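Workshop Tips: When a Two-Arm Bench Robot Keeps Dropping or Jamming Hose Joints

Home and small-shop robot arms are sold these days for the dull jobs, and pushing hoses together is one of them. We have had a pair of arms on the bench at the Tarar workshop since November, mostly joining drain hoses and vacuum hoses for the repair shelf. They have gone wrong in several ways. The tips below come from those faults. Most of them cost nothing to put right.

Stop the arms before you reach in

Do this first, every time, even for a quick look. A joint that has jammed halfway is under load, and when one gripper lets go the hose can spring sideways. Press the stop button, wait 10 seconds, then put your hand near the work. A paused program is not the same as a stopped arm. Ours was paused once at a jam, the pause timed out, and the left arm carried on pushing with a thumb between the two cuffs. The thumb was bruised and nothing worse, but the pause setting is now turned off for good.

A status light on the arm tells you about the arm only. It does not know that your fingers are in the way, so do not read green as safe.

Check the line-up before the push

Nearly all our failed joints came from the two ends meeting at a slight angle. The connector catches the lip of the cuff, the arm keeps pushing, and the corrugated part folds up behind the gripper. From across the room it looks like a finished joint. Fill the hose with water and it leaks at once.

Set the program to stop just before the ends touch, and look at the gap from the side and then from above. If the gap is wider at the top than at the bottom, one of the hoses has tipped in the fingers. Open that gripper and seat the hose again. Do not try to fix it by bending the hose with the gripper closed. 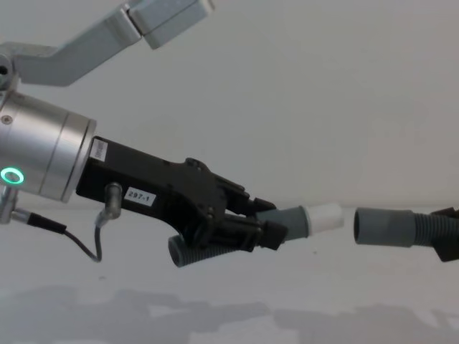 White connector on the left, open cuff on the right, with a small gap left between them for checking.

Grip in the right place

Hold the hose too far back on the ribs and the end droops. Hold it too close to the tip and the fingers hit the other hose before the joint is home. On the hose that carries the connector, we like the fingers near the place where the ribs end and the smooth cuff begins. The other hose can be held on the ribs as long as its cuff stays straight.

Old hose goes soft. If the ribs stay flat after you squeeze them by hand, that piece is no good for the robot. Join it yourself or throw it out.

Turn the push force down

The Kurkance program we use came with the push set at 60 newtons. That was enough to split a connector. The split was a hairline along one side, and it was only found when a customer's hose dripped on the floor. We dropped the setting to 27 and have left it there. A good joint goes in at that force. If yours will not, look for a burr on the connector or grit in the cuff before you touch the setting again.

Wipe both ends with a damp cloth and let them dry. Do not use oil or grease. It gets on the finger pads, and then the hose slips.

Keep the cables out of the pinch

Many grippers have a cable running from the side of the body back to the arm. It needs enough slack for the wrist to turn, but a big loop can snag on the hose or on the bench edge. Run the full movement at the slowest speed and watch the cable the whole way. We had one plug work loose over about 300 cycles. The gripper lost power in the middle of a push and the hose fell on the floor. Now the plugs get a push and a small tug each morning.

Test every joint by hand

Pull, twist a little, then pull again. Look for an even line where the connector goes into the cuff. For a water hose, run water through it over a bucket before it goes anywhere near a washing machine.

After a crash

If the grippers have bumped each other, do not just restart. Look at the fingers for chips and check that they close flat. Run the program once with no hoses, then once with scrap. Write down which gripper it was, using the number on its label if it has one, and put the date next to it. A gripper that shows up in the notebook twice gets taken off and its screws checked.

Spare finger pads for ours come from Brusico and take a few days to arrive, so keep a set in the drawer.

Last updated March 2026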